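Outdoor Structures > Guides > Canopies > Replacing a canopy roof sheet

Products Guides Spare Parts Delivery Contact

How to replace a polycarbonate roof sheet on a wall-mounted canopy

A cracked or clouded roof sheet doesn't mean the whole canopy has to come down. On most wall-mounted canopies, including the Canpolat and the older Kendale, each sheet sits between two glazing bars and can be changed on its own. Two people can do it in a morning. It is not a job for one person, as a full-length sheet catches even a light wind.

These steps are for canopies with screw-down capping bars and 10 mm twinwall sheets. If yours has snap-on caps, the order is the same but you will need a rubber mallet and a block of softwood to get the caps off.

What you will need

A new sheet cut to size
Breather tape and solid aluminium tape
A cordless screwdriver with a hex bit
A fine-toothed saw, if you are trimming the sheet yourself
Low-modulus silicone suitable for polycarbonate
Two trestles or step platforms on level ground

Measuring the sheet

Measure the gap between the glazing bars at the wall end and again at the gutter end. Older frames are often out of square, and the two figures can differ by several millimetres. Use the smaller one and take off 2 mm on each side for expansion. For length, measure from the wall flashing to the end stop in the gutter.

Check which way the flutes run before you order. They must run down the slope so that any moisture can drain out. Declan Cronin in our spares office gets a sheet back most months because it was ordered with the width and length the wrong way round.

Taping the ends

Do this indoors, on a clean flat worktop or a table with a blanket over it. Peel the protective film back 60 mm along each edge, but leave the rest on for now. Blow any swarf out of the flutes. The solid tape goes on the top end, which will be nearest the wall, and the breather tape goes on the bottom. Fold it evenly over both faces and press it down with your thumb, working from the middle outwards.
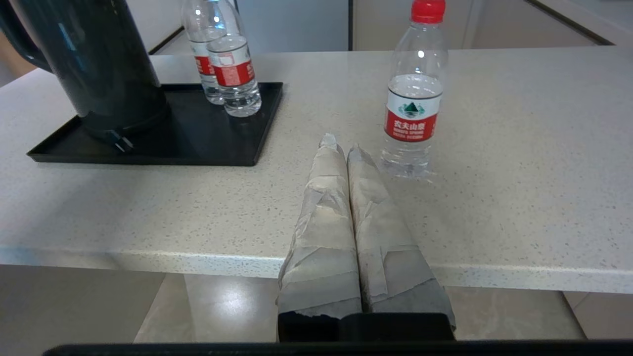

Speckled worktop with a rounded front edge.

Masking tape and parcel tape are no use for sealing the flutes. They go brittle in sunlight and let insects and algae in. If the tape creases badly, pull it off and start again with a fresh length.

Taking out the old sheet

1. Undo the screws in the capping bars on both sides of the damaged sheet, starting at the gutter end. Keep them in a tub.
2. Lift the caps off. If the gaskets are stuck, run a plastic scraper along them.
3. Remove the end stop, then slide the old sheet down and out over the gutter. One person guides the top while the other takes the weight.
4. Wipe down the glazing bars with warm soapy water. Don't use white spirit or any solvent cleaner.

Look at the gaskets while you are there. If they have gone hard or shrunk back from the ends, change them now.

Fitting the new sheet

Find the side marked as UV protected - it is usually printed on the film - and keep it facing the sky. Slide the sheet up until it sits under the flashing, refit the end stop, and check the gap is even on both sides. Put the caps back on loosely and tighten the screws a little at a time, working up from the gutter. Stop when the gasket just grips. Over-tightened caps stop the sheet moving and it will creak and bow in hot weather.

Run a bead of silicone along the flashing and leave it for 30 minutes before going near it with a hose. Take the rest of the film off the same day. Left in the sun it bonds to the sheet and is very hard to shift.

Guide written by Kathleen Phelan. Checked by Peadar Hayes, May.

Related guides

Cleaning algae from a canopy roof
Which roof sheet thickness do I need?
Clearing and resealing canopy gutters
Fitting the Prirnent side screen
Post bases: bolt-down or concreted in?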